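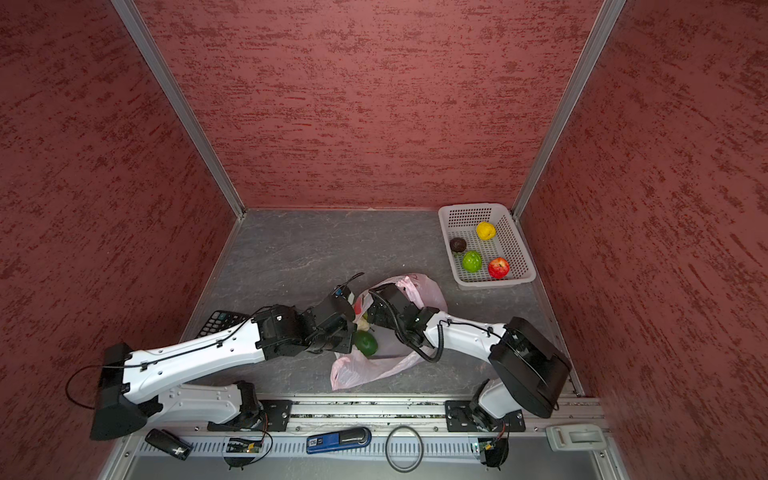
*Two arms, one bag and a basket of fruit at the Terari bench.*

# About Terari

Terari tests whether machines can do ordinary chores. We are a small company in Oltholm, we have been at it for four years, and the short version of our findings so far is "sometimes, slowly, with a person nearby."

Our customers are people who have been shown a very good video and would like a second opinion before they sign anything. Some run grocery stores. Some run packing floors, hotel laundries or care homes. A few are makers of robots who want to hear the bad news from us before they hear it from a buyer. We don't build robots and we don't sell them, and we take no commission from anyone who does.

## How we started

Gerrit De Haan ran the back room of a produce wholesaler for most of his working life. In his last years there the firm bought an automatic packing line that had been demonstrated on oranges. The oranges at the demonstration were all the same size. The ones that came in on the trucks were whatever size they had grown to, and they came in with pears, grapes and bunches of herbs that the line treated as trash.

The line was switched off in June of its first year. Gerrit kept the sales brochure, and it hangs by our front door.

Lucyna Kubiak was on the other side of that sale. She had worked for the company that put the line together, and she had told her managers it wasn't ready. After she left, she and Gerrit rented two rooms and started trying things out for people who asked. The first paid job was a machine for folding towels. It folded them well if you handed them over flat and square, and by that point most of the folding is done.

## What we think of chores

We think they're hard. The words we use for them make them sound simple – "put the fruit away," "clear the table," "take out the trash" – and a child of six can follow any of them. A child of six has also spent six years finding out how a bag behaves when you pull on one side of it.
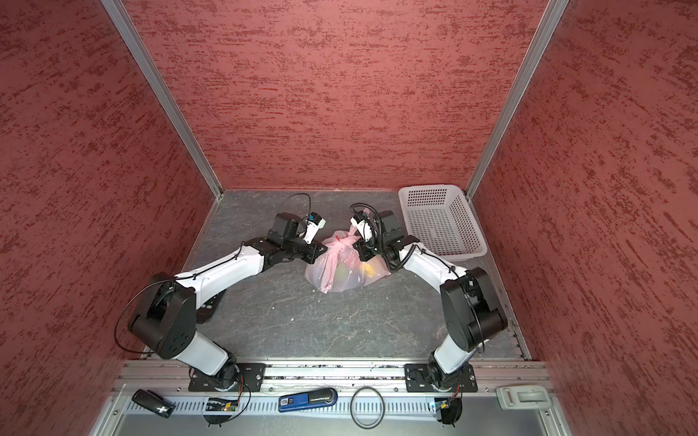 Bags are a good case, and we come back to them all the time. A box has edges, and it stays the shape it was. A thin plastic bag has no shape worth speaking of. It sags, it sticks to itself, and you can see through it just well enough for a camera to get confused about what's inside and what's behind. Then there is the knot. Ask any vendor whether the machine can untie one, and listen for how quickly the subject changes to picking up blocks.

Mixed fruit makes things worse. A lemon rolls. A bumpy fruit gives the fingers fewer good places to hold. Anything soft has to be held hard enough to lift and gently enough that somebody will still want to eat it, and we have yet to see a brochure that mentions bruises.

None of this means the work can't be done by a machine. We've seen arms handle bags in ways that would have surprised us when we opened. What we doubt is the distance between "it did this" and "it will do this in your kitchen, at your speed, after you've gone to bed."

## How we test

We set the chore down in plain words before any machine is switched on. The wording is agreed with the customer and it isn't changed afterward, even if it turns out to be awkward for the vendor. Then we run it.

Our standard chore test is 352 attempts. That's a lot more than most people expect to pay for, and we have lost work over it. We settled on the number after a job where the first afternoon looked close to perfect and the rest of the week did not. For anything that will work near people, we double it to 704 and move things between attempts: the basket, the lights, the order of the items.
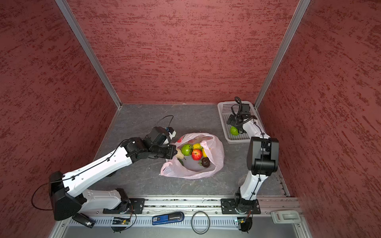

*Right arm at the tray with a green fruit in its gripper, left arm down by the open bag.*

We log the following for every attempt:

- whether the chore was finished as worded
- how long it took
- whether a person had to step in, and what that person did
- anything dropped, crushed, torn or knocked over
- whether a person was steering the machine, and for how much of the attempt

The last item causes the most arguments. Plenty of what gets shown to the public is a skilled operator moving the arms from a few feet away. There is nothing wrong with that as a way to work out what an arm can physically manage. It says very little about whether the machine can manage by itself, and we've read sales material that lets the reader mix up the two. Our reports give each kind of attempt its own page.

We also time a person doing the same job. Makis Vrettos usually does this part, at a normal pace and with the radio on. He has been beaten by a machine on two chores to date, both of which involved sorting flat parts into bins, and he was gracious about one of them.

## What a report says

A Terari report opens with one of three words: yes, no or supervised. "Supervised" is the most common by a wide margin. It means the machine gets through the chore often enough to be useful if someone is close by to pick up what it drops. For some shops that's a good deal. For a family hoping to get their evenings back, probably not.

We don't give stars and we don't rank brands. If a maker quotes us, we ask that the whole first page be quoted. Pimentel, a bakery supplier we work with, prints the page and tapes it to the machine.
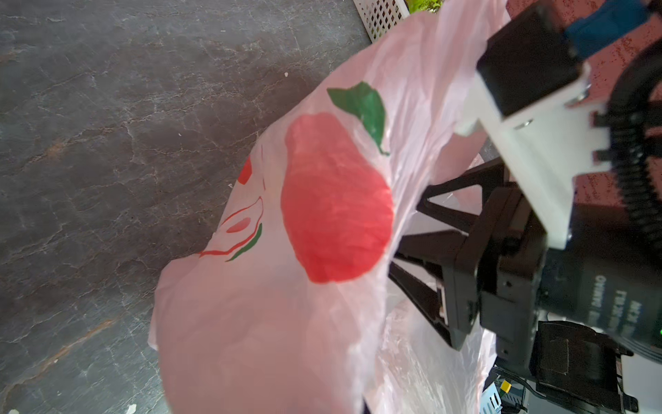
*The bag from the gripper's side, with the printed fruit facing out.*

## Who we are

**Lucyna Kubiak**, co-founder, runs the test cell and writes the chore wordings. She would like you to stop saying "it just needs more data" in meetings.

**Gerrit De Haan**, co-founder, visits customers. He looks at the actual floor, the actual crates and the actual lighting before we quote for anything.

**Anouk Van der Linden** handles the logs and the statistics. Every figure in a report goes past her, and so does every adjective.

**Jozef Peeters** keeps the arms, cables and grippers in working order. He is the one you'll speak to if you are shipping us equipment.

**Makis Vrettos** runs attempts, resets the bench between them and sets the human times.

## Have we been wrong?

Yes. We told a customer at Ganum that a bin-sorting arm would need someone standing next to it all day. It has now done over a year with somebody looking in at lunch. We went back, ran the test again at our own cost and changed the report. Both versions are available if you ask.

We'd be pleased to be wrong more often. Everyone here does their own dishes and puts away their own groceries, and there's no great love for either job. Bring us a machine that empties a bag of shopping into the right places, unattended, a few hundred times in a row, and we will put "yes" on the front page in large type.

## Getting in touch

Write to the Oltholm office with the chore you have in mind, in one or two sentences, and the kind of place it would be done in. Please leave out the vendor's video for now. Lucyna or Gerrit will reply, usually with questions about your floor. The bench is open to visitors by appointment, and the next open afternoon is 16th September.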